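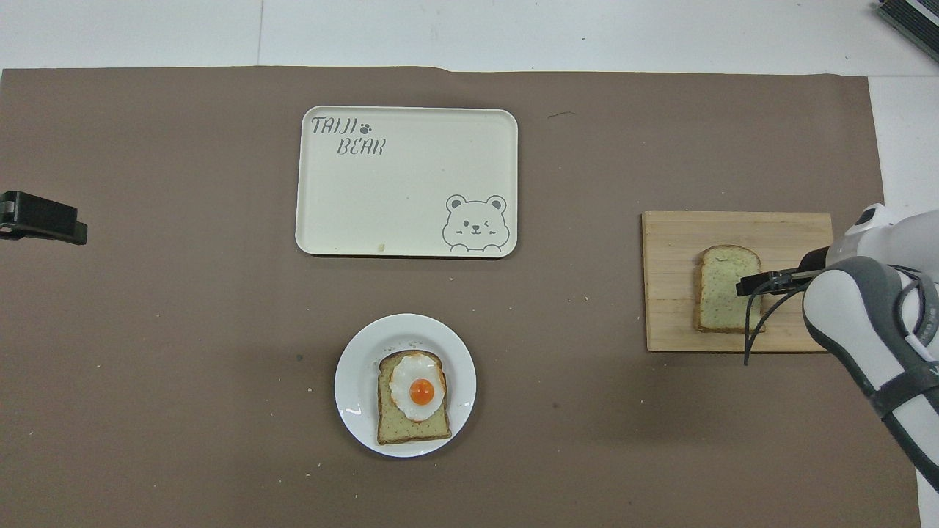 Sheehan Street Allotment & Supper Club

Monday, 8 July 2013

Quick one before work. Been meaning to write up the eggs thing for ages and keep not doing it.

So. Breakfast. I gave up cereal in October, mostly out of being broke, and have had eggs on toast nearly every morning since. Fried, usually. I used to be terrible at them. Brown lace round the edge, raw snot on top, every time. My mother cooks hers in an inch of oil and spoons it over and they come out perfect and I can't do it, I splash myself and swear.

What works for me: small pan, low heat, lid. Butter plus a bit of oil. Butter goes in, wait till it stops making noise, egg in, lid on, walk away. Make the toast. By the time the toast is up the egg is there or nearly. Salt at the end. Pepper if I can find it.

The lid is the whole trick. I don't own one that fits so it's a saucepan lid off the old set and it sits crooked. Fine.

Bread matters more than the egg, I think. Yolandi Nkuna (plot next to mine, the one with all the beans) brought a loaf to the last supper, plain white tin loaf, nothing fancy, and it beat every seeded brick I've bought this year. You want something that goes crisp outside and stays soft in the middle so the yolk has somewhere to go. Sourdough with giant holes is no good. Yolk straight through onto your shirt.

She gave me the recipe on the back of a seed packet and I've made it 2 times now. First one didn't rise, I think I killed the yeast with hot water. Second one rose too much and stuck to the oven shelf. Tasted great though. Had to chisel it.

Her amounts, copied as written, don't blame me: 820 grams of flour, water "until it feels right", a spoon of salt, a sachet of yeast, a bit of sugar. Makes one big loaf or two sensible ones. Leave it overnight somewhere cool. I used the back porch and the cat sat next to it the entire time like it was going to hatch.

Slice it the next day, not warm. I know. I never wait either. But it squashes flat and then you've got wedges and the toaster hates wedges.

Other things I've put under an egg lately – leftover beans, chopped chard with too much garlic, cold mashed potato fried flat. The potato one is the best thing I've eaten in weeks. The chard one was a mistake at 7 am.

Eggs are from the farm stand on the Endaris road when I get there in time. They sell out early on Saturdays and the man won't hold any back, I've asked. The yolks are really orange and the shells are filthy. Otherwise whatever the supermaket has.

Oh – allotment news since I'm supposed to include some. Tomatoes are green and sulking. Zucchini already out of control, please take some, I leave them in the crate by the gate. Something is eating the lettuce at night. The hose on the far side leaks at the join again and I wrapped tape on it, so go easy.

Next supper is the usual place, starts at 8, bring a chair if you've got one. I'm doing bread. Probaly flat.

Right, late. Bus.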